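4. Updating the phone software

This section covers system updates for the Skilex Zanik 2 and Zanik 2 Plus. It applies to phones bought unlocked and to phones bought from a carrier, although carrier models may receive an update later. Screens may differ slightly if your phone is still on the version it shipped with.

4.1 Before you start

Check the following before you download an update.

Battery: at least 50 percent, or connected to the charger.
Free storage: at least twice the size of the download. The current full update is 1,013 MB. If you already have the May security patch, the download is 596 MB.
Connection: Wi-Fi. Updates over mobile data are turned off by default.
Backup: copy your photos, contacts and messages to your Skilex account, a computer or a memory card.

Note: An update does not normally erase personal data. A backup is still recommended, especially if you use the phone for work.

4.2 Freeing up storage

If the phone shows "Not enough space," remove some files and try again.

1. Open Settings and tap Storage.
2. Tap Clean up. The phone lists large videos, old downloads and apps you have not opened in the last 17 weeks.
3. Select the items you no longer need and tap Remove.
4. To keep your photos but move them off the phone, insert a memory card, open Gallery, tap the menu button and choose Move to card.

Gallery groups pictures by date and shows the largest files first when you choose Sort by size. Tap and hold a picture to select it, then tap any others you want to move.
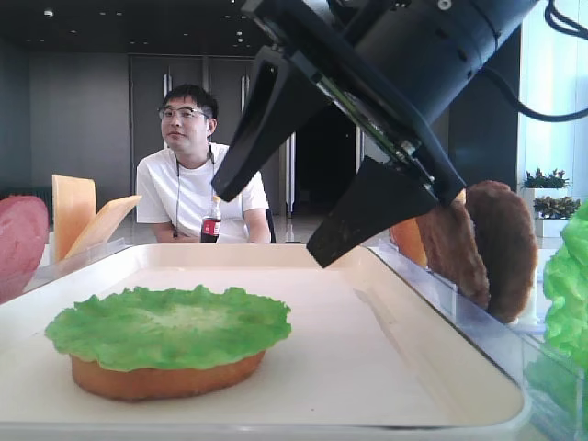 Bun and lettuce on a white tray.

Edited copies are saved next to the original and take up space of their own. You can delete either one without affecting the other. Deleted pictures stay in the Trash folder for 30 days, so empty the folder if you need the space right away.

4.3 Downloading and installing

1. Open Settings.
2. Scroll down and tap System, then Software update.
3. Tap Check now. If an update is available, its version number and size appear on the screen.
4. Tap Download. You can keep using the phone during the download.
5. When the download is complete, tap Install now, or tap Schedule to choose a time during the night.
6. Enter your PIN or pattern if asked.

The phone restarts and shows a progress bar. Installation can take up to 25 minutes. When it is finished, the lock screen appears and the phone updates its apps in the background. It may feel slow or warm during this time.

Caution: Do not turn off the phone, remove the memory card or hold down the power button while the progress bar is showing. Doing so can leave the phone unable to start.

4.4 After the update

Some settings return to their defaults after a major version change. Check these first:

Keyboard: if you use a keyboard app other than the Skilex one, select it again under Settings, Language and input.
Notifications: app icons now show a dot for unread items. Turn this off under Settings, Notifications, Icon dots.
Battery saver: the old 15 percent setting is replaced by a slider.
Paired devices: older headsets may need to be removed and paired again.

4.5 If the update fails

"Download interrupted": move closer to the router and tap Resume. The download continues from where it stopped.

"Package could not be verified": delete the download from the Software update screen, restart the phone and download it again.

Error 850: the system partition has been changed, usually by rooting. The phone cannot be updated over Wi-Fi. Use the Zanik Desktop tool described in section 9.

Progress bar does not move for more than an hour: hold down the power and volume down keys together for 15 seconds. If the phone does not restart, contact Skilex support.

Note: You cannot return to the earlier version from the Settings menu.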